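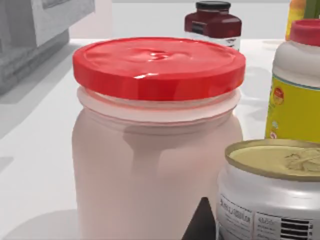
Clatia Wide-Mouth Storage Jar

Sold by: Uniyal Kitchen Supply
Size: 4 quarts
Lid: screw-on
Colors: see the drop-down, which changes with the shipment
Sold singly or as a case of 28

Plastic storage jars attract more nonsense than almost anything else we stock. The box this one comes in says it "locks in freshness." We sell it, and we'd still like to know what that means. A screw lid keeps out pantry moths, most humidity and small hands. Flour that was stale going in will be stale coming out.

What we can say is that the Clatia is a decent jar at a fair price, and that we've stopped carrying two others that weren't.

What it's good for

Flour, sugar, rice, oats, dried beans, dog biscuits, powdered detergent (not in the same jar, please). A five-pound bag of all-purpose flour fits with room left for a scoop. The mouth is wide enough to get a hand in, which matters more than any gasket when you're chasing the last cup of rice around the bottom.

What it isn't good for

Anything hot. Anything you plan to keep for years. People write to us about long-term food storage and we send them to sealed bags and buckets, where the claims are at least testable. We also wouldn't store ground coffee or curry powder in it unless you want a coffee jar or a curry jar from then on. Plastic holds smells. The maker says this one doesn't. Savita Rana in our returns department kept cumin in one through August, washed it four times, and would like a word with the maker.

About "airtight"

The lid has a foam liner. With the lid screwed down hard, we turned a jar of water upside down over a sink overnight and found a few drops in the morning. That's good for a jar at this price. It isn't airtight, and we've taken the word off our page even though it's still on the carton. If you see it on another seller's listing, ask them how they checked.

About "dishwasher safe"

Top rack, says the leaflet. We ran jars and lids through 11 cycles in the break room machine. The jars were fine. Two of the lids had started to bind on the threads, and one liner had come loose. Wash the lids by hand and this won't come up.

Compared with the others

The Dikton costs a good deal more and comes with a chalkboard sticker and a scoop. The scoop is nice. The jar is no thicker as far as we can tell, and the lid takes an extra turn to close. The Zanska is cheaper, and we dropped it after too many arrived with cracked shoulders. They say the mold has been changed. We'll try it again when we've seen a full case get here in one piece.

Glass is still better if you have strong shelves and don't mind the weight. We make less money telling you that.

Questions we get

Is it BPA free?
The maker says so and has sent us a letter. We haven't had it tested ourselves. Pallavi Dubey at the front desk will email you a copy of the letter if you ask.

Do the jars stack?
Two high, yes. Three high and you're trusting your luck.

Can I buy a spare lid?
Yes, in whatever color we have. Older Clatia lids will go on but don't seat properly, so check that your jar has the wide neck before ordering.

Does it come with labels?
No. Masking tape and a marker work very well.

Returns

Unused jars can come back within 28 days. Cracked on arrival, send a photo and we'll replace it, no need to mail the pieces. Orders over 200 jars ship from the maker's warehouse, so allow extra time and open the cartons before you sign.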